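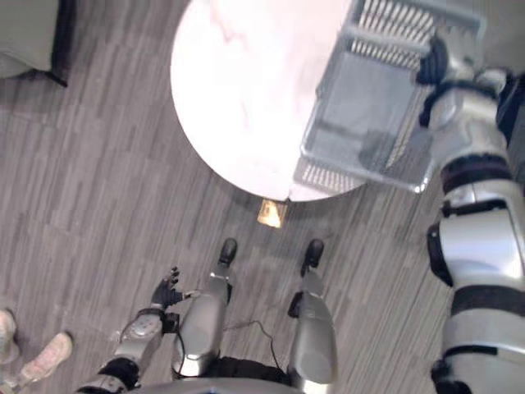

How long can you leave a sourdough starter in the fridge without feeding it?
Longer than the books say, if mine is anything to go by. It went nine weeks, grew a gray puddle on top and a smell like nail polish, and was raising dough again after six days of regular meals.

Saturday, August 20, 2022

I wrote those two lines on the back of an envelope this morning so I'd have something ready for Hajnalka, who asked me at the market and got a shrug. I don't like being asked things before coffee. She has been baking since before I could reach a counter and knows perfectly well how long a starter keeps. She wanted to see if I did.

The jar came out of the fridge last Sunday. I'd put it behind the pickles in June with every intention of feeding it weekly, and then it got hot, and then I was a person who bought bread. I bought a lot of bread. The Sarkside bakery does a seeded loaf that is better than anything I've ever pulled out of my own oven, and for nine weeks I ate it with no guilt whatsoever.

Then they raised the price again and I remembered I was a baker.

Poured off the gray stuff, kept a spoonful of the paste from the bottom, gave it rye flour and water. Nothing on day one. Nothing on day two except a bubble I may have wished into being. Day three it smelled like a gym bag, which Halfdan said over the phone was a good sign. Halfdan thinks everything is a good sign. He once told me the same about a noise in my transmission. But by Wednesday it had doubled, and by Friday it was climbing out of the jar and I had to put a saucer under it.

Mixed the dough last night, half bread flour and half whatever was in the unlabeled bag. I believed the unlabeled bag was whole wheat. It may have been spelt. It drank water like it had a grudge. Four folds, or three, I was watching something and lost track. Into the fridge at eleven, me into bed shortly after.

Up at six to bake before the heat. By six I mean I was awake at six and lay there composing arguments against it. Oven on, kitchen at once like the inside of a mouth. The old Lauritsen pot still has its lid but the knob came off in December and I lift it with a fork through the hole, a technique I would not recommend to anyone with plans for their forearms. Slashed the loaf with a razor blade. I was going for a leaf. It looked like a leaf something had been eating.

And it rose! Not a lot, but it had an ear on one side, a real one, and it crackled on the rack the way they do in videos by people with better kitchens. I stood and listened to it for longer than a grown adult should.

Supposed to wait two hours before cutting. Waited forty minutes, or the length of one shower and one call from Yamuna, who is fighting with her landlord about the hallway light again and wanted me to agree with her in several different ways. I agreed in all of them. Then I cut the bread. A bit gummy toward the bottom, and there was one cavern right under the crust you could have rented out. Flavor good. Sour, a little nutty, so maybe spelt after all. Ate two slices with too much butter and a third with even more, to be sure.

Took half of it across to Prasetyo, partly from kindness and partly so I'd stop eating it. He turned it over and knocked on the bottom like he was checking for studs and said, "Dense." Then he asked if I had any more. I've decided to remember the second part.

Hajnalka got the heel, wrapped in a dish towel, and the answer to her question. She read the envelope all the way through, held it out at arm's length, and said she'd once gone thirteen months. Of course she had. She also says I should keep a dried backup in the freezer, flaked, in a bag with the date on it. I own a marker. I have no excuse.

The starter is back in the fridge tonight, at the front this time, where I'll have to move it to get at the milk. Next feeding is Friday. I've written it on the calendar in pen, right under the dentist appointment I've moved twice.

Need rye flour. Need a knob for the pot. Ask Halfdan if he still has that box of drawer hardware.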